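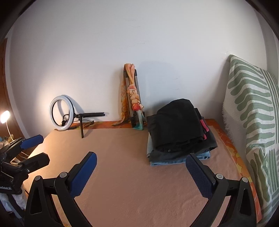
Home | Notebook | Protocols | Parts | Archive | Log in

October, late afternoon
Posted by the bench notebook, Porkton house site
3 comments | 2 shares

OK, so the rules page for hand-held collection needs a rewrite, and I'm putting my thoughts down while I still remember what bugged me today. We're on the folding and tidying tasks for Lusitz, bedroom setup, two grippers. The count on the drive stands at 544 episodes, and I had to toss more of this batch than I'd like. Most of that is on our own sloppy rules, I think!

First one: lighting. The page says "keep lighting consistent," and that could mean anything. I had the ring light and the little desk lamp both on, and I wrote both down in the session sheet, but the sheet has a single box for "lamp" (who designed that? me, last spring). New rule: list every lamp by name, on or off, before the first take, and if you touch one, start a new session. Don't fix it halfway through and hope.

Second, cables. The ring light cable runs over the sheet near the wall, and the old page only talks about cables on floors. I want it to say work surface too. Either the cable stays in one place for the entire session or it comes off the bed. Moving it a little between takes is the worst of both, and I've done it plenty.

Third, finger pads. Wipe, let dry, check the edges, look at the pivot screws. Harb wants this at every battery swap. I'd go for the start of each session plus any time something slips twice in a row. Jeans are fine, scarves are where I get grumpy. Fringe loves to find its way into a joint, so: open fully, look, close, look again. If there's thread in there, stop recording before you pick it out. Episode 226 has me doing the picking on camera and it's useless to anybody.

Start pose! The page says "grippers open." Sure, but how open? I've been going all the way, both fingers, then a slow count to two before moving. Sono's import script likes a still start anyway and it makes trimming so much easier. Let's make it the standard and stop arguing in the comments.

Also privacy, and this one isn't optional. It's a house. No mail, no photos of family, no phone screens, nothing with a name on it. Walk the room first with your own eyes, then do a short test clip and watch the WHOLE thing. I know it's boring. Batch 2373 got pulled over an envelope.

Open questions:
- do stacked clothes get reset to the same order each time, or shuffled? (I say shuffled, and write it down)
- does a tripod with a scarf over it count as furniture or as an object in the task sheet? I put "object" for now
- who owns the rules page, us or Lusitz

Draft goes in the shared folder tonight. Charge both packs before morning, and the spare pads are in the gray bin.

Previous entry | Next entry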